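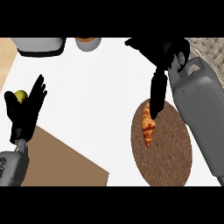

Two-arm setup in the simulator, left hand holding the fruit, right hand over the croissant.

Recording demos by remote control: right hand keeps pushing the food away

Posted by Csenge Nyitrai, September 26, 2018

I am recording demonstrations in simulation with two arms and multi-fingered hands, driving both by remote control with a pair of tracked gloves. The task is picking up food from a tabletop and setting it down on a mat or a piece of card.

The left hand is fine with the fruit. The right hand is the trouble. I come down on the croissant with the long finger leading, it touches the end of the pastry before the thumb is anywhere near, and the croissant slides or spins. Out of 50 attempts I kept 23. Would it be better to move the arms by script and only do the fingers by hand? Also, should I delete the failed ones?

I am running the Nitbridge control package with the default settings, if that matters.

fulen_dan

Default settings are your first problem. The hand opening is scaled to the glove, so if your own hand is relaxed the robot's fingers curl on the way down and one of them gets there first. Redo the glove calibration with your hand stretched flat, then with a tight fist.

After that, change how you approach. Stop above the croissant, turn the wrist until the thumb and fingers are on either side of the narrow part, open fully, and only then go down. Close slowly. A round fruit forgives a bad angle and a croissant doesn't.

I wouldn't script the arms. You end up with a jump in the recording where the script hands over to you, and the trained model copies the jump. We had this on a packing job at Bridalstead and threw away 2 days of recordings.

Keep the failures in a separate folder. Don't mix them in with the good ones. If you knock the croissant and then recover and pick it up properly, that one is worth keeping with the good set.

M. Ekström

Check the friction on the croissant as well. Ours was set far too low and everything skated about. Took one line to fix.

rowan77

Same problem here but with a bread roll. Did you try moving only one arm at a time? My recordings got better when I parked the left one first.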